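Jummai Onuoha buys plastic fruit by the box. She has been doing it for long enough that she knows which suppliers paint their mangoes by hand and which ones only dip them, and she can tell you why the difference shows up after a few months on a shelf.

Her business, Clerkivik, rents out table settings and display food to furniture stores, theaters and a few schools. She works out of two rooms in Pendcombe with a part-time assistant. When we spoke in October she had 219 pieces of fruit on her list, most of them out on rental.

"People laugh when I say fruit," she said. "Then they try to keep a bowl of real bananas looking nice for a week in a store window."

She started with lemons. A store called Deltow wanted a kitchen display that could stay up all season, and real lemons went soft under the lights. She found 37 plastic ones at a closing sale and sprayed them with a clear coat. The store kept them until spring. After that it asked for apples, then for whole place settings.

Tablecloths came later. She likes a small check or a thin grid, in a color that sits behind the fruit and leaves it alone. Pale green is the one she goes back to most. "Yellow and orange look good on green," she said. "On white they look like toys. On blue you get something like a cartoon."

Plates are kept plain for the same reason, and she doesn't like to put more than two large pieces on one.

Mangoes and bananas, with the green cloth:

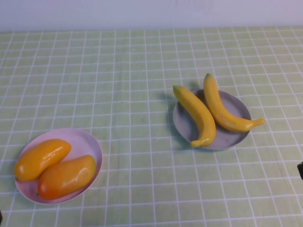
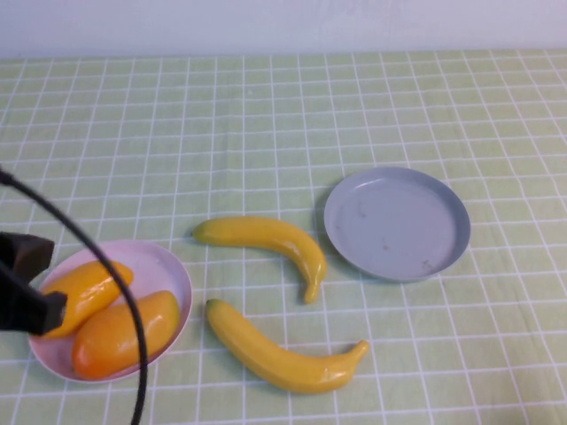
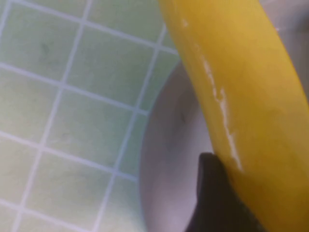
Bananas give her the most work. She orders them one at a time, never in bunches, and checks each one before it goes out. Scuffs are the usual problem. She used to touch them up with model paint, a brand called Oral that she bought at a hobby store, but the color was always a little off and customers noticed. Now she turns the bad side down or moves the piece to a school order.

"A school doesn't care about a white mark," she said. "They want something the kids can pick up and put on a plate."

Mangoes hold up better. The finish is thick and the color changes along the fruit, so a small scratch gets lost. The complaint she hears is that they shine too much. She has tried wiping them with talc to dull them, and says it works for photographs but comes off on people's hands.

Cleaning is done in a sink with dish soap and a soft cloth. The tablecloths are washed cold and hung up, and she doesn't iron them unless the customer asks. A rental of one table, with cloth, plates and fruit, costs $87 for a week. Replacing a lost mango costs the customer extra.

She is now looking for grapes. The last set she bought had 22 to a bunch and half of them fell off in the box.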